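给拆机工位换指尖，顺便聊聊这阵子的保养

2021-06-14 分类：工位日记 3 条评论

上次写完夹具那篇，有朋友留言问我平时到底怎么伺候这台机械臂，一直说要写，一直拖到今天，实在不好意思！正好前两天刚把夹爪的指尖换了一副，手感还热乎着，就坐下来慢慢说。

我们这个工位叫 Firkovus，名字是 Jamila Thambiah 起的，什么意思她到现在也不肯讲。活儿是拆装台式机里的内存条和扩展卡，听着简单，可是插槽那么窄，指尖稍微磨圆一点点，夹内存条就会打滑。旧的那副用了 569 次循环就开始不听话，我还怪了半天程序，后来 Balakrishnan Devadiga 拿过去对着灯一看，笑着说你自己摸摸这个边。唉，真是白折腾了一个下午。

换指尖本身不难，拧下螺丝，擦干净接触面，新的装上去先别拧死，让夹爪空合几次，自己找正了再上紧。麻烦的是后面的重新标定。我的习惯是把机箱放倒在铝型材台面上，贴着左边的打印夹具，然后用最慢的速度让指尖往主板上方降，眼睛一刻也不敢离开（手当然放在急停上）。
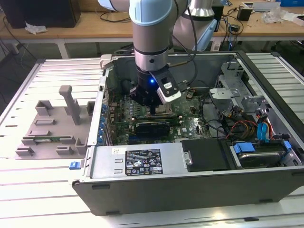
指尖停在 CPU 那一带的上方，左边灰色的就是 3D 打印的夹具。

高度对好以后，我会把几个示教点挨个走一遍，从夹具到插槽，再从插槽回夹具。这次一共改了 13 个点，大多只挪了一丝丝，唯独靠近硬盘架的那个差得比较多，我怀疑是上回搬台子的时候碰歪了，先记在本子上。

还有一件小事要提醒大家，线缆一定要看！沿着手臂下来的那根黑线，转到极限位置时会绷得很紧，我现在每次开机前都用手顺一遍，固定的地方也多留一点余量。

下一副指尖想试试 Collitz 的，硬一些，等七月到货装上了再来跟你们汇报。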